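4.2 Cloth handling in a shared workshop

Home builds are usually reported by the people who made them, and the reports are kind. We went to the Tistden workshop with a short list of claims and tried to check them. Fig. 7 is from the work on cloth. 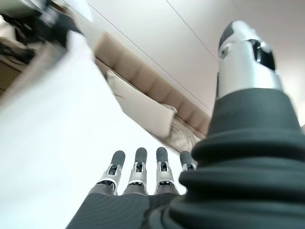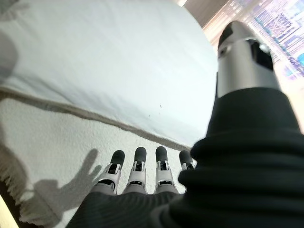
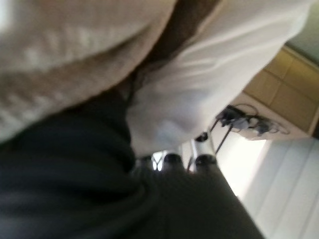
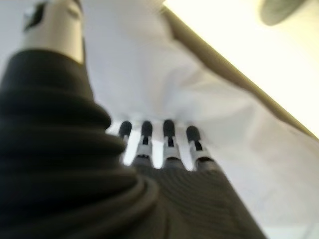 Fig. 7. Cloth work with the Pralum build, wrist views.

The builders' central claim is that a hand with four fingers and a thumb handles soft goods better than a plain two-jaw clamp. We doubt it. Their log lists 3376 attempts and scores 2893 as good, but "good" was decided by whoever was in the room. Contact is also easy to overrate. In the last view of Fig. 7 the rightmost fingertip rests against a fold of white fabric - a touch, and no evidence of a grip. The log would let either one count. We asked for a second scorer on 12 sessions and were told it could wait until July. Until then we treat the result as unproven.

Comments

Ynyr Pritchard: Fair on the scoring. Did anyone run the clamp on the same cloth?

Bernadette Tully: No, and it would cost up to 800 to do properly.

Ynyr Pritchard: Then the comparison should come out of the title.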